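Fruit-handling robot stopped at Ondotham after grip fault

Filed under: Local business, Technology
Updated 4:40 pm

ONDOTHAM - A two-armed robot being tried out on table grapes was shut down for most of a shift in June after its grip limit dropped out without warning, the company running the trial said.

No one hurt. Some fruit lost. The trial was back on by the next morning, at reduced speed, and will stay that way until the hand supplier, Lunov, sends a fix for the control software.

The fault showed up a little after 10 am, according to a short statement from Gollance, which is running the trial. The robot's hands are meant to stop closing when the force reaches a set limit. For roughly 12 seconds the left hand had no limit at all. It kept closing. An operator hit the stop button and the arms froze where they were, which is what they are suposed to do.

What worried people more was the log. The software had recorded a normal grip the whole time, so no alarm, no light, nothing on the operator's screen. If she had been looking the other way it would have gone on to the next pick.

Gollance said the limit value was wiped when the hand controller restarted itself, something it does after a brief loss of power. A cable at the left wrist is the main suspect. It has been swapped out and sent to Lunov for testing. The right hand was checked too and came up clean. 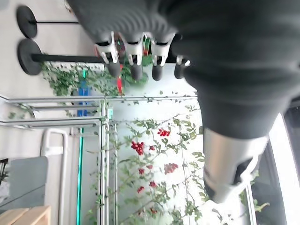
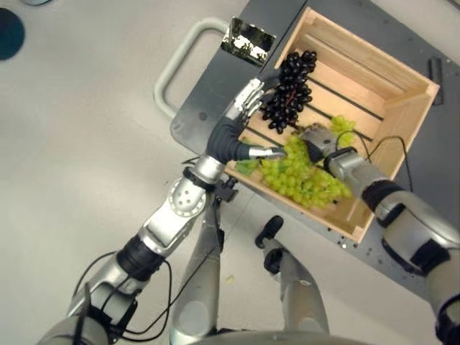 Green and dark grapes share the crate.

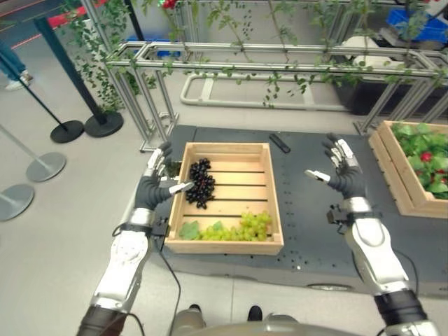
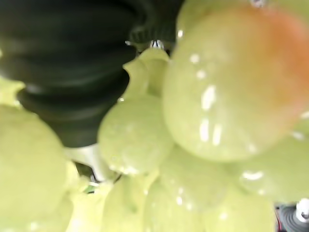 Ketill Vídalín said the stop button was the wrong thing to be pleased about. A hand that forgets its limit should refuse to move until somebody gives it a new one, he said, and that ought to have been in the software before the first grape was picked. He also wanted to know why a restart at the wrist never reached the main log. "You can't fix what the machine doesn't write down," he said, adding that he would not put his own people within reach of the arms until he had seen the new version run.

Gollance did not dispute that. Under the new rules the hands stay locked after any restart, and an operator has to enter the limit by hand and sign for it. People keep outside the posts while the arms are powered. A second stop button is going in on the far side of the cart.

The company also plans 500 test grips on each hand before going back to full speed, with the power cut on purpose at random points. It had done 5 such cuts before the trial opened, all of them with the hands empty.

Gorazd Softić, asked wether the trial would be called off, said no. "We lost a day. I'd sooner lose it now than in the harvest." He would not say what the delay cost.

The buyer, Sachdeva, had been due to see a run of 1000 picks at the end of the month. That visit is on hold, no new date yet.

Lunov had not replied to questions by the time this was posted.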